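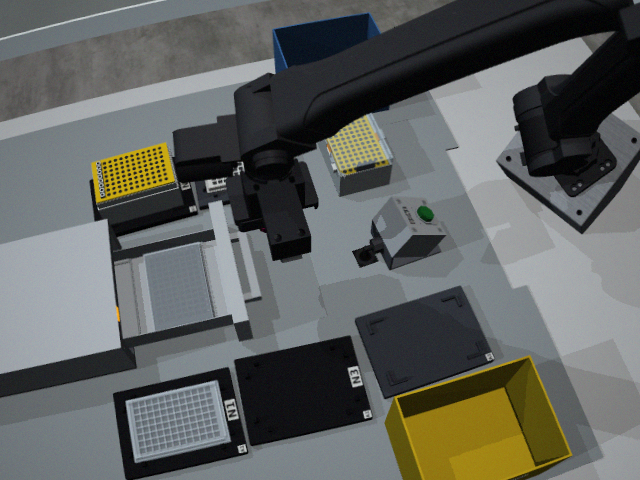
Rendered view: worktable with two black arms and a rack of yellow pipette tips.

Data > Venues > Handside > Gate Entry Records

Overview Files Fields Changes Contact

Handside Gate Entry Records

Last updated: 16/06/2020

Summary

This data set holds ticket scan records from the public gates at Handside arena, grouped by event and gate. It is meant for work on entry flow: how early people arrive, which gate they use, and how that compares with the gate printed on the ticket. It contains 1,089 rows. Each row is one gate at one event.

There are no seat numbers, names, prices or payment details in any file. Seat block is kept only as a block group, using the grouping on the Handside public seating map.

Files

entries.csv: the main table
gates.csv: gate codes, names and the side of the building
blocks.csv: block groups and the gate each one is assigned to
notes.txt: free text notes on events with odd scan patterns

All files are UTF-8 with comma separators and a header row. Empty cells mean the value was not recorded. Zero means zero.

Fields in entries.csv

event_id: string. Stable across releases.
event_type: one of concert, sport, other.
layout: one of end_stage, center_stage, full_floor.
gate: code, joins to gates.csv.
block_group: the group with the most scans at that gate. Joins to blocks.csv.
first_scan: minutes relative to doors. Negative values are early entry.
median_scan: minutes relative to doors.
scans_ok: count of accepted scans.
scans_rejected: count of rejected scans, including repeats of the same ticket.
wrong_gate: count of accepted scans where the printed gate differs from the gate used. Empty where the ticket had no printed gate.

Source and processing

Raw scans were exported from the Nyberg handheld scanners by Konrad Szulc. The exports were merged and checked with Brullex. Ticket codes were dropped at that step and are not held by the maintainers.

Scans made in the first minutes after a scanner restart carry the wrong clock time. These were moved to the restart time where a restart record exists and removed where it does not. The affected rows are listed in notes.txt.

Known problems

Step-free entry is recorded under the nearest gate code. It cannot be separated out in this release.

For two events the doors time was changed on the day. The new time is used in entries.csv.

Three gates share a lobby, and staff move scanners between them when lines are long. Counts for a single gate in that lobby should be treated with care. Add them together before comparing events.

Re-entry is not allowed at most events. Where it was, second scans are counted in scans_ok and the total will be higher than attendance.

Some rows with layout set to full_floor were entered by hand from the event sheet. Abenezer Zeleke is checking them against the floor plans.

Not suitable for

Estimating ticket sales. Guest list entry and the suite entrance are not covered.

Judging gate staff. Scanner logins were shared.

Changes since the May release

Added wrong_gate.
Renamed center to center_stage.
Removed duplicate rows caused by a repeated export.
Corrected the side of the building for two gates in gates.csv (reported by Huia Rakena).

Use

Free to use and share with credit to Zolleck. Please give the last-updated date of the copy used, as rows are corrected in place.

Contact

Data questions: Zulmira Calado, Zolleck
Gate names and seating map: Jolene Halliday, Handside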